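Subject: Re: [stamcombe-home] Getting the kitchen trash under control

Hi all,

On a gray morning in September, someone on the list wrote:

> We moved into the flats on Issa Street in the spring and the kitchen
> is tiny. The trash starts to smell by day two, the bag keeps sliding
> down inside the can, and I'm hauling half-full bags down three flights.
> Has anyone found a routine that works in a small place? I don't want
> to buy a fancy can if I can help it.

I lived in one of those kitchens for years, so let me jump in! Ours had one counter, one window that stuck, and a radiator right where you'd want the trash to go. Please don't put it by the radiator. We did that the whole first winter and I can still smell it.

What changed things for us was getting the wet stuff out. Peels, coffee grounds, tea bags, the scrapings off plates, all of it goes in an old yogurt tub with a lid, and the tub lives in the freezer door. When it's full I walk it down to the Brukness Road compost bins on my way to the bus. (My sister thinks this is disgusting. She also keeps bait in her freezer, so I don't take it to heart.) Once the food was gone the rest was mostly wrappers, and those can sit for days without bothering anyone.

The other stuff, in no special order:

1. Go smaller. A big can just means old trash. I swapped our tall one for a little one and now it gets emptied when it's full, and full comes around before smelly does.

2. Fold the bag well over the rim, both sides, and push the air out from underneath before you let go. If it still slides, a big rubber band around the outside holds it.

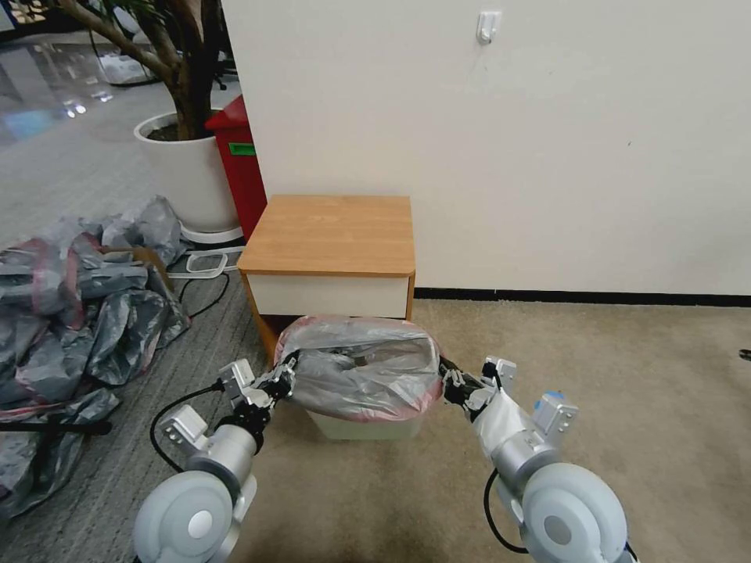 3. Baking soda in the bottom of the can, under the bag. A couple of spoonfuls. I change it when I remember, so maybe once a month.

4. Wash the can itself. I do mine in the shower with dish soap and an old brush, then leave it upside down on the balcony to dry. It needs to be really dry before a new bag goes in or you get that swampy smell right back.

5. Rinse meat trays and fish wrapping before they go in. Cold water is fine.

As for bags, I've been buying the Horo ones from the corner store, 17 to a roll, and they've been good to me. The very thin ones at the market are cheaper but I had one let go on the second-floor landing with a jar of old pickle brine in it, and I spent the evening on my knees with a mop. Not worth the savings!

On the stairs, I can't help you much. I used to leave the tied bag by the front door so I'd trip over it on the way out. It's ugly but it does get the bag downstairs.

Does anyone know if the Brukness Road bins are still taking compostable bags? The sign was gone last time I went by and I've been tipping the tub in loose to be safe.

Back to my beans,
your neighbor from the old bakery side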